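1st February

Rain until noon, then gray. Femi came by at nine with the box from Terkden and we got the small table set up before coffee. It's the square one with the light top, the one Soledad wanted to sell last year. I'm glad she didn't. It took both clamps at the front corners before I was happy with it. The carpet in that room is thick and anything standing on it rocks a little if you lean.

The rack is a Jutus, which I had never heard of. Femi paid 44 for it and thinks that was too much. I think it was fair. It's a black oval tray with a T-shaped stand coming up at the back, and pegs under the crossbar for hanging things. Bracelets and chains, I suppose, though I plan to put keys on it once it goes out to the hall. For now it stays on the table.

Spent most of the morning moving it. Too far forward and you catch the bar with your sleeve. Too far back and it looks as if it's about to go over the edge, even though it isn't. We settled on the middle, with the long side of the tray running left to right. Femi wanted it turned the other way and we tried that too, and then turned it back.

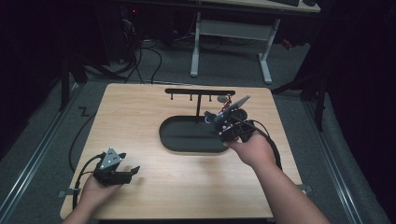 Lunch was soup and the end of the bread. Femi told me about the apartment in Tanthorpe. He has seen it twice now and still can't decide. The kitchen is good and the stairs are bad, four flights with no elevator. I told him to carry a bag of groceries up there before he signs anything. He said he would go back on Monday.

After lunch I went through the drawer where the keys have been living. I should have done it years ago. There was the mailbox key, the two for the cellar, the spare for Blandine's place, and a brass one that I can't match to any door in the building. I tried it on the cellar and on the bike shed. Nothing. I put it in an envelope and wrote "brass, unknown" on the front. There was also a receipt from Leclerc for 151, so faded that I couldn't read what it was for, and I threw that out.

Blandine called at four about her key. She wants it back for her sister, who is staying until the end of the month. I said I'd leave it with her neighbor tomorrow. She also asked if I still had her big casserole dish. I do. I'll take both over together and then we're even.

The dark curtains in the small room need to come down and be washed, one each side. I keep putting it off. They are heavy and the rod on the left comes loose if you pull at all. Romain said he would help, but he said that before Christmas. I may ask Aurélien, who is taller anyway and has his own ladder.

Paid the electric bill, 80, a little less than last time. Wrote to Soledad to say the table is in use and she can stop asking.

Femi left before dark to miss the traffic. He forgot his scarf again, so it's on the hook by the door. I had an omelet for supper and read a few pages of the book on canals, but I wasn't taking it in and went back over the same page twice.

Tomorrow: Blandine's key and dish, stamps, screws for the hall. Call about the boiler before they close for the weekend. Bed at ten.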